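Cendia sweepstakes — entered for the movie passes, code says already used??

Posted in Contests & Giveaways 2023-05-26 by popcornmom3

Ok so we took the kids to the new Tretevo movie and the snack combo came with a game piece. You scratch it, get a code, put it in on the Cendia site. First one worked fine, 128 points. Second one says "code has already been redeemed." I scratched it myself in the car, no way somebody used it. Tried it on my phone, then the laptop, then my husbands phone. Same message each time.

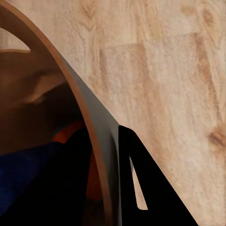
Contests & Giveaways > Codes and game pieces

Also the rules page says one entry per household per day but the popcorn bag says per person. Which is it? My oldest wants to enter under her own email and I don't want us all kicked out over it. The grand prize is the studio trip so yes she is very invested. I emailed the contact adress on the rules and got an auto reply with a case number ending in 3396 and then nothing. It's been nine days.
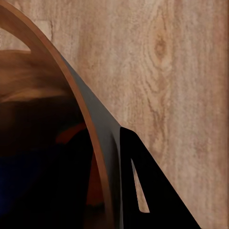 Should I just keep waiting or is there a phone number someplace? I still have the piece and the theater receipt. Drawing closes end of the month so kind of in a rush here.

2 replies

norgate_row_f

Look at the code again. Their font makes the zero and the letter O pretty much the same, same with 8 and B. I had one do this in March on the last promo — I was typing O, it was a zero, and I guess the O version belonged to someone else who had already used it. Switched it and got my 194 points.

If that doesn't work DO NOT keep trying. Five wrong ones and it locks you out for 24 hours. Ask me how I know. Take the piece and receipt back to the theater, guest services at the Norgate swapped mine for a new one, took two minutes. Not every location will, depends who is working.
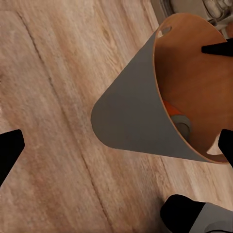

sugdenmatinee — agree on the zero thing but the household question matters more imo. Official rules beat whatever is on the bag, it says so way down in section 7. One per household per day, and household means same mailing address. So a second email for your daughter could get both entries tossed. And check the age part too, I think it was 18+ for the trip, so it has to be your name on it anyway. She can still go as the guest if you win.

For the email, reply to the auto reply, don't start a new one. New one gets a new case number and you go to the back of the line. Put the code in the subject and attach the receipt.
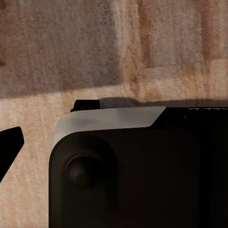 There used to be a phone line but it just played a recording last time I called. Oh and there's a mail in entry, no code needed, 3x5 card with your name, address and birth date. Has to be postmarked by the closing date, not recieved by. I do that one every time and I'm at 543 points from the codes on top of it. Never won the trip, did get a popcorn bucket.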